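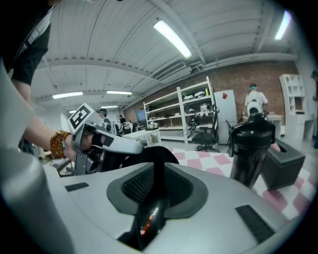
Last changed December 11, 2024 by Aurelia Neagu
Print this page | E-mail this page
Home | Projects | FAQ | Contact

Plima hand-held gripper recording: common questions

Do I need to know how to program?
No. You do the task with the gripper and the recording is saved as an example. Tuấn Vi looks after the software.

How long is a session?
Up to 2 hours, with breaks whenever you want them. Most people get the feel of the trigger in their first session.

How many examples do you need?
We are aiming for 600 for each task. There are 17 tasks on the list at the moment. You can ask for the ones you like.

What if I drop something?
Keep going, pick it up and finish. Say "drop" out loud so Hường Bùi can label it. We keep these examples and the learning system trains on them too.

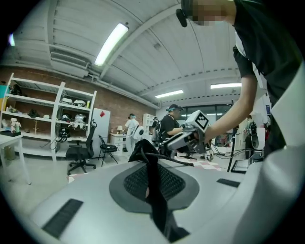
Can I wear my own clothes?
Yes, any colour is fine. Long sleeves should be rolled up if they hang loose. Keep your fingers and cuffs off the printed square on top of the gripper, and hold the grip the way you would hold it for the whole task. If you change hands partway through, stop and start a new example.

Can I take part if I'm left-handed?
Yes. Tell us when you book and we'll note it with your recordings.

Who do I contact to cancel?
E-mail Ánh Hoàng by noon the day before.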